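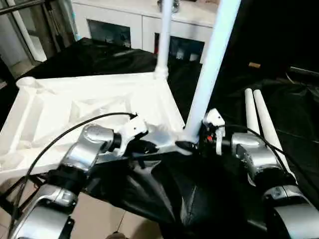

Two arms on the white base piece, right gripper at the foot of the slanted pole. Head camera view.

Rirkuston pole assembly set — read me first

Last edited 01/09/2022

Hi! If you've landed in this folder you probably want teleoperated examples of two arms putting white poles into a big molded plastic base, and you've come to the right place. I'm the person who recorded most of it and cleaned up all of it, so complaints come to me.

What's in the folder

484 episodes, each one a full try at the assembly. We were aiming for 1,000 and I still want to get there, but the ones we have are usable now and people kept asking. Every episode has the head camera video, joint positions for both arms, gripper openings, and a short text label saying what the operator was trying to do. Files are grouped by session and then by episode. The session folders are called Andden, Baltanden and Tomar (our names for the 3 table setups, don't read anything into them).

The task

The base is roughly a triangle, like a tray with raised rims and lots of ribs and pockets inside. Poles go into it. They start out on the cloth or already partly in place, depending on the setup, and the operator has to get one standing or seated in its spot while keeping the base from sliding off across the table. Usually one gripper steadies the plastic and the other one does the pole, but operators were free to swap and plenty of them did. I didn't fix that in the labels, so please don't assume left is always the holding hand!

An episode ends when the operator presses the pedal. It does not end when the pole is in. Some people wait a beat before pressing and some don't, which means the last second or so varies a lot. Trim it if your model is picky.

Labels

There are 2 label files. The one called steps has a start and end for each phase: reach, grasp, line up, push, let go. The one called outcome is just success, partial or fail. Partial means the pole was in its socket but leaning more than I liked. Yes, that was me squinting at video in the evening, and I'm sure I was stricter early on. If you need a hard line, use success against everything else and drop the partials.

Things that will bite you

White on white. The poles and the base are close enough in color that our first segmentation model kept gluing them together. The black cloth helps around the outside edges and does nothing at all inside the tray.

The cloth itself is shiny and it wrinkles. Folds move between episodes and I never ironed it flat, partly from laziness and partly from hoping it would make the policy less fussy. Expect highlights that wander.

Cables. They run along the arms to the grippers and can pass right over the base. If you mask the arms out, remember to mask those too — I forgot, and had to redo a whole week of training runs.

Long poles leave the top of the view. When a pole is upright you get the bottom part and that's it, so don't try to estimate full length from a single image. For tilt there's normally enough visible to work with.

The background is a normal room with a cabinet and so on. It stays much the same within a session and changes between them, so hold out a whole session for testing. Random splits by episode will give you lovely numbers that mean very little. Ask me how I know.

Not included

No force readings. The sensors were giving me junk and I pulled that column. No depth either. Wrist video exists for part of Tomar but the clocks had drifted, and I'd like to fix that before handing it to anyone. With luck it goes up in November.

Using it

Fine for research and for class projects. Please don't repost the raw video, just point people to this folder. If you find an episode with the wrong label, send me the session name and episode number and I'll put it in the fixes file. Known fixes so far are in there already, so load it after the labels and let it overwrite.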